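Larders, and what we did with the space
Speaker notes, Drornavbridge local history evening, 2023-03-28
50 minutes including questions. Print large, the lectern lamp is decorative.

SLIDE 1. Title
Thank them for coming out. Mention the tea is at the end, so they stay.
Ask who grew up in a house with a larder. Hands. Ask who has one now. Fewer hands. Ask who has one now and keeps the hoover in it. Wait for the laugh, and if it doesn't come, move on briskly as if it hadn't been meant.
Say what the talk covers: the cold room off the kitchen, how it worked, who took it away, and why estate agents have started writing the word again in capital letters.
Say what it doesn't cover: ice houses. Somebody always wants ice houses. Ice houses were for people with a lake.

SLIDE 2. Larder, pantry, buttery
Keep this short. Larder from lard, the place where the bacon was. Pantry from the French for bread. Buttery has nothing to do with butter, it's from butts, as in barrels, and was where the drink lived. By the time ordinary terraces get any of them the words have collapsed into each other, and in this town you said pantry or larder according to who your grandmother wanted to be mistaken for.
Don't get drawn into scullery. Scullery is washing up. If pressed, say scullery is another evening.

SLIDE 3. Plan of a house on Isby Road
Pointer on the north-east corner. The builder has put the best wall in the house, the cold one, at the disposal of a ham.
Points to make:
The larder faces north or east wherever the plot allows. Where it doesn't, the builder puts it on the south side anyway and hopes.
Outside wall, small window, gauze instead of glass. An air brick low down and another near the ceiling, so the warm air has somewhere to go.
Stone or slate shelf at waist height, called the thrall round here, or the cold slab if you'd been away to school. Timber shelves above it for jars.
Floor a step lower than the kitchen. Every family has a story about the step. Mine involves a trifle. Tell it only if running early.

SLIDE 4. The thrall
This is the bit people like, so slow down.
A thick slab is slow to warm up. It takes the chill of the night and gives it back grudgingly through the day, much as my aunt did with birthday money. Milk stood on it in a bowl of water with a wet cloth over the top, the ends of the cloth trailing in the water. Evaporation did the rest. On a warm day with a dry wind this works very well. On a close, thundery day it doesn't work at all, and you made scones with what was left.
Butter at the back. Meat under a wire dome. Cheese as far from everybody as the room allowed.
Eggs in a crock of waterglass, on the floor. I have put my arm into waterglass up to the elbow as a child and don't recommend it. Feels like shaking hands with a fish.

SLIDE 5. The Joubert account book
Explain what it is: household accounts from Joubert Villa, kept by whoever was in charge of the kitchen and left to the museum in a biscuit tin. Catalogue number 1202, for anyone who wants to go and look. The tin has a separate number, 1011, and is much better looked after than the book.
Read out the December page. Goose, suet, lemons, "cat meat", candles, gauze for window, "cat again". Pause after "cat again".
The point of the page is how little gets bought at a time. There's a delivery nearly every day: milk, bread, fish when there was fish. The larder didn't have to hold a fortnight's food because the street was doing that job, on carts. We tend to look at the size of the thing and feel sorry for them. They'd have looked at our freezers and asked who was coming.
Note to self: the line about the curate and the pork pie went down badly in Salham. Leave it out. (Leave it OUT.)

SLIDE 6. Smells
Optional. If the room is warm, skip.
A working larder smells of stone, apple, bacon rind and slightly of mouse. People who remember one go quiet here and then all talk at once. Let them. It's the only part of the evening I don't have to prepare.
Useful question if they dry up: where did your family keep the Christmas cake, and who knew?

SLIDE 7. The Salham estate
Council houses, decent ones, on the hill above the river. The early streets have proper larders with a slab and a vent. Go further up the hill and each batch of houses has a smaller one. The slab becomes a tiled shelf. The tiled shelf becomes a painted shelf. By the top of the hill it's a cupboard with an air brick, and the tenants have stuffed a sock in the air brick.
You can walk the decline of the British larder in the time it takes to get out of breath. I do recommend the walk. Park at the bottom.
Two things did for it. Central heating was one: the cold corner stopped being cold, and a cupboard next to a boiler is only good for growing things. The other thing had a plug on it.

SLIDE 8. The fridge arrives
Begin with the small early ones, which sat on the worktop or stood in the larder itself, humming, like a lodger who has been told he can stay till Easter. Plenty of people put theirs in the front room. It had cost more than the settee, so fair enough.
The slab went next, usually to the garden. If you have an unaccountably good bench or a very smart doorstep in Drornavbridge, go home and look underneath it.
Then the fridge grew. The larder wall came out to make room for it, and we'd swapped a cold room for a cold cupboard that stood in the warm part of the house and had to be paid for by the hour. I'm not against it. I like ice cream. I only say that if you'd put it to the builder of Isby Road he'd have wanted a sit down. 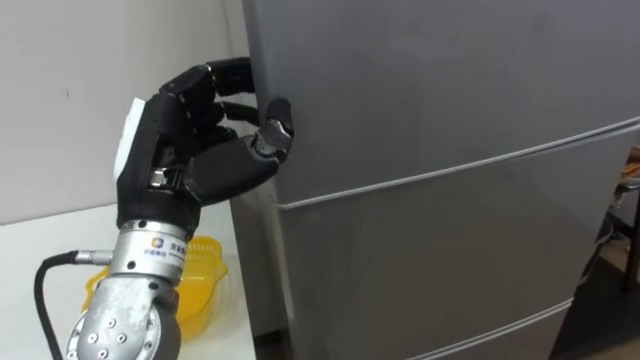

Large grey refrigerator, with a robotic hand at the edge of the upper door.

Leave the slide up while talking about doors.
The larder door was a door. You went in, you stood there, you could see the lot, and the cold didn't fall out over your feet while you made up your mind. With a fridge we learned to be quick about it, or were shouted at until we were. Every adult here can do the voice. Invite them to do the voice.
Also the matter of the back. A larder shelf had no back to speak of, it had a wall, and you could reach it. A fridge shelf has a back where half a jar of mint sauce can live undisturbed through several prime ministers.

SLIDE 9. What came off the slab and shouldn't have
Practical bit. They write this down, so don't rush.
Tomatoes, better out. Bread goes stale faster in the fridge than in a bin, and I'll fight anyone on this in the car park. Potatoes want somewhere dark and cool, the very thing we knocked down. Onions likewise, and keep them away from the potatoes, they don't get on. Eggs: I have been given three opposing answers by people in this room and I intend to stay friends with all of you.
Leftovers, cooked meat, milk: fridge, please. I'm nostalgic, but I've also had the other thing, at a christening, and I remember it clearly.

SLIDE 10. The return of the LARDER
Show the property listing. Read it in the voice.
"Bespoke larder with integrated lighting." It's a tall cupboard. It backs on to the oven. There's a marble shelf in it the depth of a paperback, and on the shelf are jars of pasta nobody could be expected to get through.
Be kind here, at least one person in the audience will have just had one fitted. Say the wicker baskets are very nice.
Then the proper ones. Some of the Isby Road houses have had theirs put back: vent unblocked, slab back in from the garden, door hung with a gap at the bottom. The owners of one let me take a thermometer round and then gave me cheese. Both held up well.

SLIDE 11. Where to look
The museum for the account book and the tin. The Salham walk, leaflet by the door. The kitchen at Joubert Villa is open when the gate is open, which you'll have to go and see for yourselves.
If you have a slab, a meat safe, a gauze window or a photograph of someone's granny standing in front of any of these, I'd like to hear from you. I don't need another butter dish.

QUESTIONS
Likely ones:
Ice houses. See slide 1.
Was it hygienic? Parts of it.
Can I turn my downstairs loo into a larder? Ask which way it faces. Then ask where they plan to go instead.
What was the cat meat for? The cat.

Tea. Stack chairs. Take the laptop lead home this time.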